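Categoría: Opinión / Vida en casa
Última actualización: 2023-09-16

Contra el cajón de los «por si acaso» 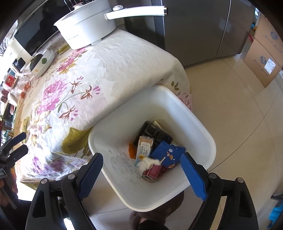 El cubo junto a la mesa, con un cartón de leche dentro.

Mi madre guardaba los tarros de cristal. Todos. Los de aceitunas, los de mermelada, los de garbanzos, y unos chiquititos de no sé qué paté que no servían ni para meter botones (lo sé porque intenté meter botones). Cuando vaciamos su piso, en julio, mi prima Natalia Beltrán se puso a apuntarlos en una libreta y paró en 286 porque le dio la risa, y luego le dio lo otro. Nos sentamos en el suelo de la galería y estuvimos un buen rato sin tocar nada.

Desde entonces le doy vueltas a esto de guardar. Yo soy hija de mi madre, para qué engañarnos: tengo un cajón de cables que no enchufan en ningún aparato que yo posea, y una bolsa llena de bolsas. Y voy a decir algo que en mi familia sonará a traición: creo que tirar cosas es una forma de cariño. Hacia una misma, y sobre todo hacia quien venga detrás a abrir los armarios.

Ya sé lo que me vais a decir. Que si el planeta, que si el consumismo, que si antes las cosas se arreglaban. Y estoy de acuerdo, ¡faltaría más! Llevé la batidora Schmieder a reparar dos veces y la llevaría una tercera. Pero guardar la batidora rota en el altillo durante nueve años no es repararla. El trasto ya era basura el día que lo subí a la escalera; lo único que hice fue aplazar el viaje al punto limpio y cobrarle el alquiler a mi altillo.

Se lo comenté a mi vecina Heike Haberkorn, que vino de Sarnberg hace media vida y separa los residuos con una seriedad que impone. Ella me contestó que el problema empieza en la tienda, cuando compramos, y que para cuando llegamos al cubo ya vamos tarde. Tiene razón a medias. Comprar menos, sí, por supuesto, pero eso arregla el año que viene, y yo tengo un trastero de este año y de los veinte anteriores.

Lo que me fastidia un poco es la moda contraria, la de las casas peladas, con un jarrón y una rama. Leí en una revista que convenía quedarse con 200 objetos en total. ¿Doscientos? ¿Cuentan los tenedores por separado? ¿Y los libros? Me parece otra manera de estar pendiente de los trastos, solo que con más pared blanca. A mí me gusta una casa con mantel, con migas, con el cubo a mano y alguien que lo baje por la noche sin hacer de ello una filosofía.

Mi método, si es que se le puede llamar así, es bastante tonto. Cojo la cosa y me pregunto quién tendría que decidir por mí si yo no decido. Casi siempre me sale la cara de mi hija, con prisa, con el coche en doble fila. Y entonces la cosa se va. Las cartas me las quedo, y las fotos, y una lata horrorosa de galletas Tremley donde mi madre tenía los hilos. Los manuales de electrodomésticos difuntos se fueron todos en una tarde, y no he echado de menos ni uno.

También he aprendido a no regalar mis dudas. Durante años le colocaba a la gente lo que no me atrevía a tirar: «Toma, seguro que a ti te sirve». Pobre Jayson Aquino, mi compañero de trabajo, que se llevó una panificadora por educación y me confesó mucho después que seguía en su caja. Si algo está bien y alguien lo quiere, estupendo, que se lo lleve. Si hay que convencerlo, mejor no.

De los tarros de mi madre me traje cuatro. En uno hay arroz, en otro lentejas, y los otros dos están vacíos encima de la nevera. El mes que viene los miro otra vez.

Contacto: Redacción | © 2023 Todos los derechos reservados | Volver arriba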